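Planning the second robot bench: where the money goes

Good news from the equipment round: the Plolthorpe workshop has the go-ahead to price a second two-arm bench, to sit alongside the one we already run. I have spent most of April with a spreadsheet open and I am more excited than any person should be by a page of cable lengths. Several of you have asked what we are buying and when, so this is the state of the plan as it stands.

The first thing to say is that the arms are not the hard part. We know which pair we want, we know they fit a standard table, and the Adby catalog has them with the same grippers we use now. What took the time was everything that goes around them. On the first bench we budgeted for the arms in great detail and then gave the rest a single line marked "sundries," and that line was overspent by 41 percent before we had run a single useful session. The new budget has a line for each of those items, however small and dull.

Take the table. We want a plain white top again, matte, with a clear wall behind it. It marks easily and a replacement top goes into the plan from the start. A matte surface keeps glare out of the camera views, and when you change a task you want the background to stay exactly the same from one week to the next.

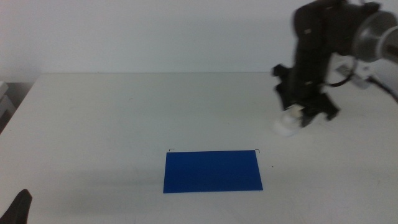 Cameras come next, and we have moved money toward them. The plan is for one fixed view of the whole table plus a small camera at each wrist. Last time the wrist cameras were an afterthought and we paid twice for brackets, first for the ones that didn't fit and then for the ones that did. This time they are ordered with the arms, from the same supplier, and the brackets are on the quote by part number. I'd also like one spare camera on the shelf from day one. They are cheap compared with a week of waiting for a delivery!

Then there is cabling, which I have come to enjoy (really). Every arm needs power and data with enough slack to move freely, and every cable needs somewhere to be clipped. We are allowing 125 clips and ties for the new bench, and I will be surprised if there are many left over.
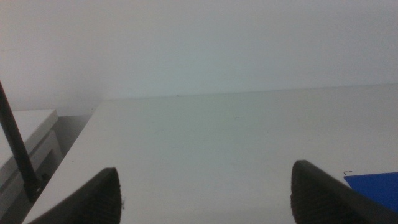
A reader at the Elen site wrote in to argue for spending less on cameras and more on fingertips. Their grip pads wore smooth well before anything else on the bench gave trouble, and for a while they blamed the software for every dropped part. Their advice was to buy pads by the box, change them on a fixed schedule and write the date on the bag. They also asked us to publish what we end up paying, so that other small sites have a number to compare against.

I think that is a very good letter, and we have changed the plan because of it. Pads now have their own line under consumables, with 8 sets in the opening order. We will publish the final costs too, once the invoices are in.

The part of the budget that gets the most puzzled looks is the one for objects. A bench like ours needs things to pick up, and they should be light, safe to drop and easy to replace. Small shapes with an opening or a raised edge are great value, as they give you more than one way to try a grasp. A bit of strong color helps as well. We set aside a modest sum for the first bench and used every cent of it, so the new one gets double.
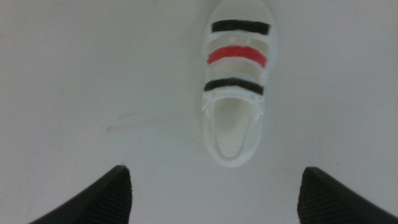

A small white shoe with black and red straps, between open gripper fingers.

Xolalpa, our planning sheet, now has a tab just for objects. If you take something to the bench, please add it there with the supplier and the price. It takes two minutes and it makes the reorder far easier. Flat items such as mats and folders go on the same tab. They look like stationery, and the purchasing office will treat them as stationery unless we say otherwise.

Printed parts are a line of their own as well. Mounts and small fixtures can be made in house, and the filament costs very little, but the printer time is real and it needs to be booked. My suggestion is to print two of everything that holds something else up.

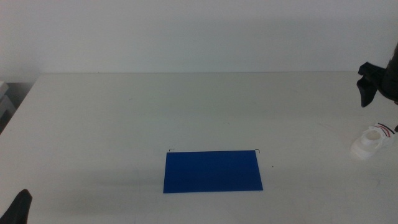 On timing, the order goes out in two stages. Table, cameras and cabling come first, so that the space can be set up and the views checked while we wait for the arms, which have the longest lead time. Stage two is the arms, the grippers and the pads. Splitting it this way costs us a second delivery charge - I think it is well worth paying - and it gives us a chance to catch mistakes in the layout while moving a table is still a job for a couple of people and a tape measure.

Still open: whether we want a service contract in the first year, and how much floor space to leave on the left side of the bench for storage. If you have a view on either, add it to the comments column in Xolalpa before the end of the month. Quotes are attached to the same sheet, and the first-stage order form will be up there as soon as the cable lengths are settled.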